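Search this board Enter keywords Go

Moving Dad's prescriptions from Lorkville to Waltport – who has done this?

ridgeline_pam
Dad moves in with us in Waltport after Thanksgiving. Eight different pills, two doctors, one pharmacy back in Lorkville he's been going to forever. Do I transfer everything at once or wait till each one runs out? He has refills left on most. Insurance stays the same. Also no idea how to store it all at our place, kitchen is tiny. Need a plan by the weekend, thanks in advance. 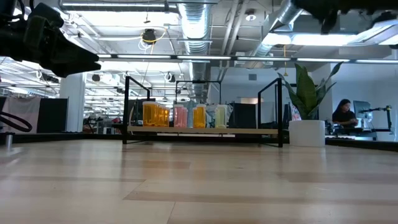

tobyw16
Transfer all at once. Call the NEW pharmacy, not the old one, they do the asking. Have the Rx numbers in front of you, they're on the labels. Took us 3 days and one of those was a fax that went nowhere. For storage get him a spot outside the kitchen, ours is in the hall closet, high up. A small black metal rack with a pale wood shelf board like that one is plenty for one person, you don't need a cabinet. Keep the spare stuff in a shoebox behind it.

marsh_hen
Disagree on all at once. If anything he takes is a controlled med the rules are different and you can get stuck with nothing in hand. I'd fill everything one last time in Lorkville, THEN move it. Gives you a month of breathing room.

tobyw16
Only works if insurance lets you fill early. Ours didn't. Too soon, come back in 16 days. Great, we'll be two states away.

marsh_hen
So you ask for a vacation override. Thats what it's for.

tobyw16
It's for vacations. He's moving.

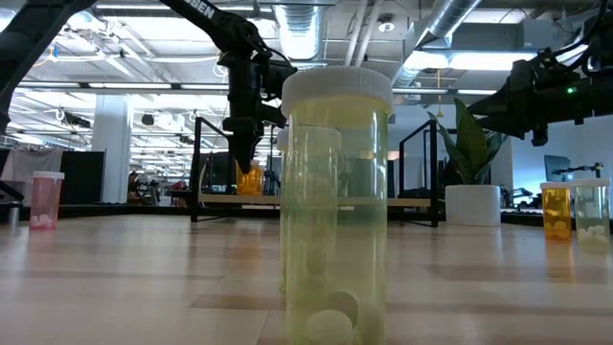

ridgeline_pam
OK ok. Called the insurance at lunch. They'll do an early fill once, on the maintenance ones. Not the sleep one. So maybe both of you are right?? Going to do the early fill for most and get the sleep one written fresh by the new doctor. First appointment is a week after he gets here, and he has enough to cover that.

Next question – the caps. He can't open the childproof ones, his thumbs are bad. No little kids here except when my sister visits.

gladys_o
Ask for easy-open, they'll put a note on his profile. He may have to sign something. My mother's pharmacy on Sutcliffe Street forgot the note every single month so check the bag before you leave the counter.

marsh_hen
Please lock them up when your sister visits though. I mean it. Easy-open plus a toddler is a trip to the ER.

gladys_o
Well yes obviously.

tobyw16
Does anybody here use an app for the schedule? We tried Nuvton, hated it. Beeped all night. Back to a paper chart on the fridge.

gladys_o
Paper. Always paper. Morning, noon, supper, bed, and a pencil on a string.

marsh_hen
I like Nuvton. You can turn the night beeps off, it's under settings. Paper is no help when you're at work wondering if he took the noon one.

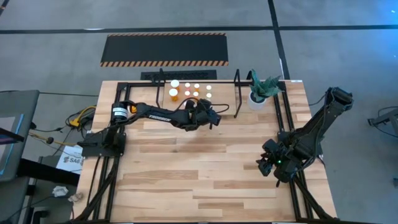
Posted by Hanne Laaksonen (moderator) – Nov 21, 2018

Jumping in before the holiday, this comes up every year. Couple things from the older threads. Bring a full list to the new doctor, the over the counter stuff too, vitamins, eye drops, all of it. Write down who prescribed what. Ask for one copy of his records sent and one copy in your hand. Kalevi Vuorinen wrote a good list for the member handbook, it's pinned at the top, skip to the part on changing pharmacies. And don't toss the old bottles untill the new ones match, same name, same strength. If a pill looks different it may just be another maker but call and ask.

ridgeline_pam
Thank you!! Printing the list now. Still undecided on paper vs app. Dad votes paper, my husband wants the app, I want a nap.

gladys_o
Dad wins. Let us know how the drive goes.

Last updated: two weeks ago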